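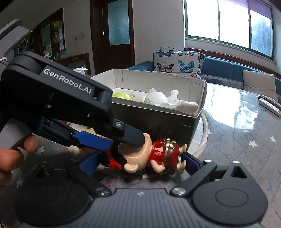

Fig. 1. Hand-held gripper closed on a small figurine, with the toy box behind.

Session 7: When a grip fails quietly

I love this topic, so forgive me if the notes run long! Last session we dealt with loud faults, the kind where a motor stalls and everything stops. Quiet ones are far more fun to hunt.

Our case is the Skumska toy-sorting set: over 4000 recorded grasps, made by hand in ordinary living rooms. The arm trained on them dropped 54 toys in its first 1000 tries, and the log marked every one of those drops as a success. How?

The log only checked whether the fingers had stopped closing. A finger stops when it meets a toy — but it also stops when a pivot screw has worked loose and the linkage binds. Same signal, two very different causes.

Look at the figurine in Fig. 1. A big round head and a little body make an awkward thing to hold on its side, and a small slip at the fingertips can turn into a drop later on.

Before the lab:
Check both pivot screws by hand.
Close the fingers on nothing and write down where they stop.
Keep your own fingers out of the linkage. It pinches!

To think over: what second signal would you log, and when in the lift would you read it?

Related notes
Session 6: Loud faults and stalled motors
Session 8: Stop buttons and who can reach them
Reading: the Prorevico fault log

Comments (2)

Teófilo Ccori: Could we use the finger gap halfway through the lift? Ours drifted a lot.

Ustyna Marchuk: Yes, lovely idea, try it. Bring the plot in April.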